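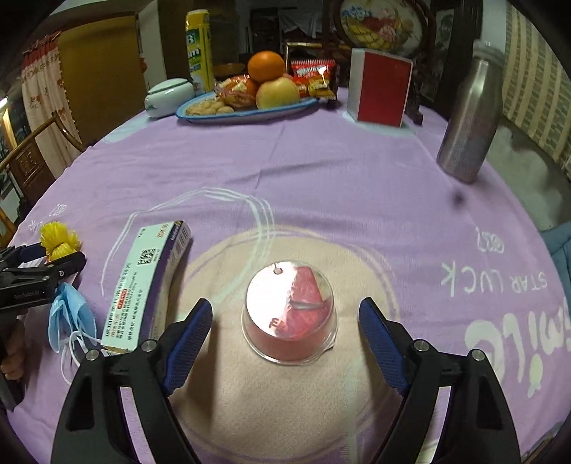
Page 4 of 24

Slide: two grippers on a tablecloth

Leave it up while people sit down. Don't talk over it yet.

Start with the face mask. Ask who in the room would pick up a folded face mask with a gripper, and how. Wait for an answer. Usually somebody says "by the loops" and somebody else says "never by the loops." Both are fine. What I want from them is that they had an opinion right away and would struggle to write it down as a rule.

Then the main point of this section. When we show a robot a task by hand, we are recording that opinion. The person holds the gripper, does the job, and the camera on the gripper sees what the robot's own camera will see later. No robot arm has to be present for the demonstration. At Dreseck we still use remote control for some jobs, and I'll get to which ones.

Point at the clear round container with the jaws on both sides of it. The jaws aren't touching it. Ask the room to look at the blue pads, then at the white reflection on the plastic. A person holding the gripper knows where the plastic is. The policy has to work that out from pixels, and half of that flat top is glare. If all your demonstrations come from a matte gray bench, your policy has never met glare and will do something silly the first time it does.

Slow down here. At the Plallora rehearsal I rushed this and got the question back at the end anyway.

Next slide: by hand or by remote

Text on the slide is short, so say the rest.

By hand: the operator feels the contact. If the box is stiff or the lid is stuck, the wrist knows before the eye does. People move at close to their normal speed. New operators are useful by the end of their first session. The weak side is reach. A human arm will happily go into positions the robot can't copy, and you don't find out until you try to replay it.

By remote control: everything you record is something the robot can do, because the robot did it. Joint limits are respected whether you like them or not. The weak side is that it's slow and tiring, and the operator has very little feel. Faraji Langat ran our remote sessions through the winter and his note to me was that people start to squeeze everything too hard after lunch. Show his note if there's time. It's in the backup slides.

How we pick between them at Duklow, which is the kitchen and dining work: table-top jobs by hand, anything with a door or a drawer by remote. I'm not claiming this is a law. It's where we ended up after recording the drawer work both ways and throwing most of the hand-held version out. The operators kept tucking their elbows in, and the arm has no elbow to tuck in the way they did it.

Next slide: what goes on the table

Go back to the first picture if the clicker allows. If it doesn't, describe from memory and move on.

People ask why you'd have fruit and nuts and snack packets and a medicine box on the same table. Say it plainly: home tables look like that. Someone's lunch is on them. The cloth has creases and writing printed on it, some of it upside down from where you stand. We used to clear all that away before recording and the policy got very good at cleared tables.

Mention the long box. It lies at an angle, with the near end partly behind the jaw. Partly hidden objects need to be in the demonstrations from the start. Piret Eglītis argued for this early on and she was right, and I was slow to agree. I wanted clean views. She wanted the views you get with a gripper in the way.

Also mention the yellow fluffy thing between the tips of the other gripper. Soft items are where hand demonstrations earn their money. Ask the room how far they would close the jaws on something like that. Nobody can give you a number. Give them the gripper and they'll just do it.

Next slide: two hands

Each hand holds a gripper, each gripper has its own recording. The two recordings have to share a clock. Say this twice. If the left hand is late by even a little, a handover in the data looks like the object jumped.

Rules we give operators, read them out:

Start with both grippers over the table and still.
Look at the thing before you reach for it.
One job per recording. If you knock something over, finish the job and flag it.
Don't talk to the person next to you with your hands. You will wave the gripper.

The last one gets a laugh. Let it.

If anyone asks about the idle hand: yes, we keep it. What the second hand does while it's waiting is part of the task. Operators who let it drift across the other camera's view make trouble later, so we show them a replay on day one.

Next slide: the Phan set

Phan is the name of the set, for anyone who missed the first part. It has 17 tasks, all of them table-top, all by hand. Keep this short. The number people care about is how many demonstrations a new task needs before it's worth training on. My answer is that it depends on how much the operators vary, and I'd take a small set from several people over a big one from a single person who always reaches from the right. Expect pushback. Someone on the Thursday panel works with single-operator data and likes it, and they have a fair point about consistency. Say so.

Then the failure clip. Play it once without sound. The arm comes down beside the cup, closes on air, lifts, and carries nothing over to the tray very carefully. Say what caused it: the operators had been pausing just before they closed the jaws, and the pause got learned as the grasp. We went back and asked them to stop pausing. That was the whole fix.

Don't play the other clip unless asked. It takes too long to load.

Next slide: questions I know are coming

Do gloves matter? A bit. Same gloves for the whole session, or none.

Do you correct bad demonstrations? No, we drop them or we keep them with a flag. Editing the path by hand made things worse.

Can you mix remote and hand-held in one training set? Yes, with a label on each recording saying which it is – we left the label off in May and had to sort them again by watching.

How long can someone hold one of these? More than an hour if they have to, but the last part of it isn't worth keeping. We break well before that.

Water. Then hand over to Piret for the hardware section. The spare gripper is in the gray case under the lectern, and she'll want it charged.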